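The lemon and the waiting hand

15 Nov 2023

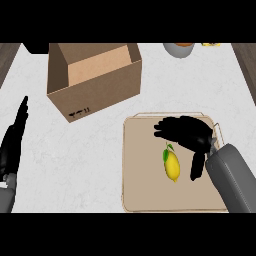 Lemon run, right hand over the tray. Rendered, like everything else in my life lately.

I have spent most of the fall teaching a simulated hand to pick up a simulated lemon, and last week I found out that the part I was proudest of was the part causing the trouble. My mother asked what I was working on and I told her. She asked if the lemon was for something.

Some background for those who skipped the last post. Hoterura is the two-armed setup I work on, and it lives in simulation until somebody finds the budget for it to live anywhere else. The software is split in the usual way. There's a perception piece that looks at the camera view and guesses where things are and which way they point. There's a planner, called Gikeck, that takes those guesses and comes up with arm motions. Then there's a controller that turns the motions into joint commands and complains. Gikeck was named before I joined and I have stopped asking.

The task is simple to say. Lemon on tray, lemon goes in cardboard box, box is on the other side of the counter. The right hand does the grab. The left hand is mostly there to stand around until the handoff, a job I have also held.

The problem was the pause. The right hand would come in over the tray, get its fingers above the top of the lemon with the thumb down the side, all very promising, and then sit there. Sometimes for a beat, sometimes until the episode timed out. The log said the planner was healthy. The log always says the planner is healthy. I wrote that message myself, and all it checks is that the process is running.

My first theory was the controller, because it's the piece I didn't write. I lost two evenings to it. I plotted commanded position against measured position for every finger joint and they sat on top of each other like they'd been ironed. I plotted them again with thicker lines in case that helped.

My second theory was collision checking. Gikeck pads everything it sees with a safety margin, and a hand is a bad shape for margins. You have a thumb and four fingers trying to go around a small thing on top of a flat thing, and if both the small thing and the flat thing are inflated, there's no path left that doesn't touch something imaginary. So I shrank the margin on the tray. Success went up a little and the pauses stayed. Then I shrank it to nothing and the fingers went through the tray in a way I would rather not describe.

The answer was the leaves.

The lemon model has a sprig on one end, two green leaves on a short stem. The artist who made it did a nice job. Back in January I'd written an orientation estimator that fits an oval to the segmented fruit and uses the long axis to decide how to line up the hand. It worked beautifully on bare lemons. It worked on limes. I gave a talk about it, with slides, and there was a joke in the slides.

Put leaves on the thing, though, and the segmentation can't decide if they're lemon. One camera update says yes, and the oval gets longer and tips over toward the leaves. The next says no, and it snaps back. The change isn't huge. But my planner had a rule that said if the target pose moves more than a threshold, throw out the current plan and start again. So the hand would arrive above the lemon, the leaves would flicker in or out of the mask, the pose would jump, and Gikeck would politely bin the plan and think of a new one. Then the leaves would flicker again. The hand wasn't frozen at all. It was being given a fresh set of instructions several times a second, each one starting with "hold still while we work this out."

It was worst when the hand was close, which took me longer than it should have. The fingers start covering the leafy end from the camera's point of view, so the mask gets even less sure of itself right when you'd like it to be calm. Far away, fine. Up close, panic. I found this deeply relatable and also wanted to throw the laptop.

Celina Jasińska spotted it from the replay in less time than it took me to explain the bug. She works on the viewer, Zindum, and she had turned on the overlay that draws the estimated axis as a line on top of the object. The line was wagging like a dog's tail. I'd had that overlay off for weeks, on the grounds that it cluttered the view.

So, the fixes, for anybody building something similar.

The estimator now smooths the pose over time instead of believing every update as if it were the first news it had ever heard. Once the hand is within 50 millimeters of the target, the orientation is locked unless the fruit really moves, and "really moves" is judged by the center of the oval, which barely cares about leaves. And the replan rule has to see the same big change in several updates in a row before it tears anything up. That last one is four lines of code. I have included a comment above it that is longer than the code and more bitter.

I reran the whole batch overnight, 812 episodes, same seeds as before. The old version had timed out on 233 of them. The new one timed out on 2. I've watched both of those and they're a different bug, where the planner picks a wrist angle the arm can't reach and then goes looking for it anyway. That will be its own post, or I will quietly fix it and never bring it up.

I should say that the drop into the box is still ugly. The box opening is generous and the planner treats it like a keyhole. It also refuses to bring the forearm over the near flap, even when the flap is nowhere near the path, and I suspect the box is stored as one solid lump in some older part of the collision code. I looked at that file briefly. The header says Bozkurt, which was the name of the project two projects ago, and there's a function in it called fix_box_temp. I closed the file.

Next up is putting the other fruit in. The artist has offered me a pineapple.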